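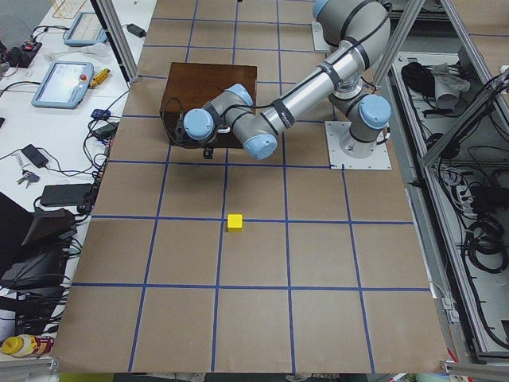 Bread and Waiting: What I Found Out About Sourdough in Shared Student Kitchens

My project started with an argument over a jar. I live in Stoslow, which is a block of student flats with one kitchen per floor, and last autumn my sourdough starter got thrown in the bin because someone thought it was gravy that had gone off. I was gutted (I'd fed it for weeks!) and when it came to picking a topic for this module I already had one.

My question was simple enough: does it matter where in a shared kitchen you keep a starter? Every baking book I've read tells you to find "a warm spot", and then the author wanders off to talk about flour. A student kitchen has plenty of warm spots and most of them are terrible.

What I did

I made one big batch of starter and split it between jars, all the same size, all with the same flour and tap water. One went on top of the fridge, one on the windowsill, one in the cupboard next to the boiler and one on the open shelf by the door. I fed them every morning at 8 and put a rubber band round each jar to mark the level. Then I checked them at lunchtime and again before bed, which meant two lots of walking up and down in my socks writing numbers on my hand.

The flour was Dustis strong white, the cheapest one in the corner shop at 80p a bag. I did think about using wholemeal as well, but that would have doubled the jars and my flatmates were already being very patient.

What happened

The boiler cupboard won on speed, easily. That jar hit its peak well before lunch most days, and by bedtime it had sunk back down and smelled like nail varnish remover. The fridge top was slower but much steadier, and it's the one I'd choose. I'd always assumed the windowsill would be good, what with the sun, but the nights in there are freezing and the jar never knew what it was doing. One Wednesday it hardly moved at all. The shelf by the door was just slow, and a bit sad.

I baked a loaf from each jar at the end, same recipe, 829 g of dough each time (that's what fits the Rieger tin I've got). The fridge top loaf had the best rise and a lovely open crumb. The boiler one was flat and properly sour, though two people on my floor liked it best, so there you go.

Problems

The kitchen thermometer I borrowed from Jetonside, the flats across the road, stopped working in the second week, so I've only got temperatures for the first bit. I also missed a feed when I overslept, and all the jars got theirs late that day. Somebody moved the windowsill jar to do the washing up and I don't know how long it was gone.

The survey

I put a sheet up in the laundry room asking who bakes bread and got 55 replies. Most people had never tried, and the reason that came up again and again was fridge space, even though you don't need a fridge for most of it. A few said they'd have a go if there was a labelled shelf.

If I did it again I'd use rye, buy my own thermometer and write DO NOT BIN on every lid in marker pen. The fridge top jar is still going and I'm happy to give some away, just bring something with a lid.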